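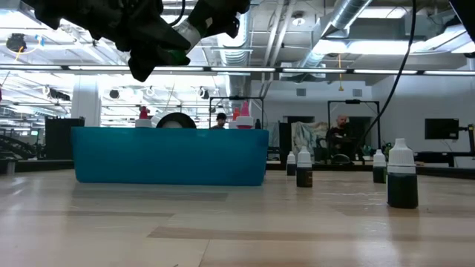 Rallis wool overcoat, women's, camel: my review after one month

I bought this coat in the first week of the winter sale, after I visited the shop three times only to touch it. Before it I had a Pemley coat for nine winters, so I am not a person who changes coats easily.

The Rallis is a long, straight coat with a wide lapel and one button. It was designed by Evdokia Karagiannis, who made her first collection for the house last year. On the runway it was shown over satin trousers, very loose, almost falling from the shoulders. On me, I am not so tall, it comes to the middle of the calf. I took one size smaller than usual and I can still wear a thick sweater under it. If you are between two sizes, take the small one.

The fabric is the best part. It is heavy but soft, and it doesn't scratch the neck. After one month there is a little pilling under the right arm, where I carry my bag, and nothing in other places. The lining is viscose in a dark rust color and it slides well over knitwear. The stitching inside is clean, except for one loose thread at the left pocket which I cut myself.

Now the things I like less. The pockets are placed too low, and when I put my phone inside, it hits my leg at every step. The single button is beautiful, but in strong wind the coat opens below it and the knees get cold. My sister Ifigeneia solved this with a hidden snap, sewn by her tailor. I will probably do the same, although for 400 euros I would prefer that the snap was already there. Also the belt which you see in the campaign is sold separately. I find this a bit cheeky.

I compared it in the shop with the Ciltura coat, which has almost the same cut. The Ciltura is lighter and has better pockets, but the shoulder is stiff and the camel is more yellow, so near my face it looked tired. If you mostly drive and don't walk much, maybe the Ciltura is enough for you.

About cleaning: the label says dry clean only. I brush it in the evening with a soft clothes brush and hang it on a wide wooden hanger. I haven't cleaned it yet.

I give it four stars from five. The missing star is for the pockets and the belt.

Vasiliki Theodorakopoulos
January 10, 2026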